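Home | About | Opinion | Reports | Members | Contact

In Defence of the Plain Metal Bin

Storage is seldom discussed with any seriousness. Organisations that will spend months considering the purchase of a machine will choose the containers that serve it in an afternoon, usually from whichever page of the catalogue falls open first. It is the view of this office that the matter deserves better, and that the open metal bin, which has been steadily replaced in workshops and stores over the past decade, should be kept in use and, where it has been removed, brought back.

The occasion for these remarks is a review of small-parts storage carried out at the Starton stores, which closed in July. The review was led by Zhuoran Qian and Yulan Su, and it recommended that all 222 metal bins in the building be withdrawn in favour of lidded plastic boxes, each fitted with a moulded insert. The recommendation was made in good faith. The boxes stack well, they are light, and they look orderly on a shelf. We nevertheless consider the recommendation mistaken.

The first objection concerns access. A part that is wanted several times a day should be visible from a standing position and should be reached without the opening of a lid. The sloping wall, so often regarded as a waste of floor space, serves this purpose well. A straight-sided box of the same depth hides whatever lies against its near side. A bin whose walls lean outwards shows its whole floor, and a small item pushed into a corner can still be seen and taken up.
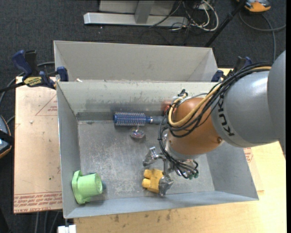

Two plastic parts, one yellow and one light green, in an open bin with sloping sheet-metal walls.

The second objection concerns wear. It was put to the review that the existing bins are shabby, and so they are. Their floors are scratched and scuffed, and in places the surface has gone cloudy. We do not accept that this is a defect. A scratched steel floor holds a casting or a moulding exactly as well as a new one. The plastic boxes tried at Orkareo began to split at the corners after seven months, and a split box must be thrown away. Jianhua Fang, who keeps the stock records there, reported that 40 had been replaced before the trial ended. The cost of these replacements does not appear in the comparison on which the review relied.

It should be conceded that metal bins have faults. They are heavy when full and noisy at all times. Scraps gather along the rims where two of them meet, and unless somebody is given the duty of clearing them, they will stay there. The bins also invite carelessness, as anything may be dropped into them. Peiyu Mao has argued that moulded inserts teach good habits, because a part that has its own space is more likely to be returned to it. There is some force in this where the stock never changes. At Starton the stock changes constantly, and an insert cut for last year's flange is of no help with this year's.

We would add a word on mixed contents. The review treats any bin holding parts of more than one kind as evidence of disorder. This is too strict. A few pieces of clearly different shape and colour may share a bin without confusion, and to give each a separate box is to fill a room with mostly empty boxes. The sensible rule, and the one in force at Altasix, is that like parts are separated and unlike parts may be kept together, up to five kinds to a bin.

Our proposal is a modest one. The bins at Starton should be retained for all parts in daily use. Plastic boxes should be bought for slow-moving stock, which benefits from a lid and the protection it gives against dust. A written duty should be made for wiping down the rims and floors at the close of each shift. Xiaoqing Jia has prepared a draft of the revised storage rules on these lines, and members who wish to comment before it is adopted are asked to write to the office.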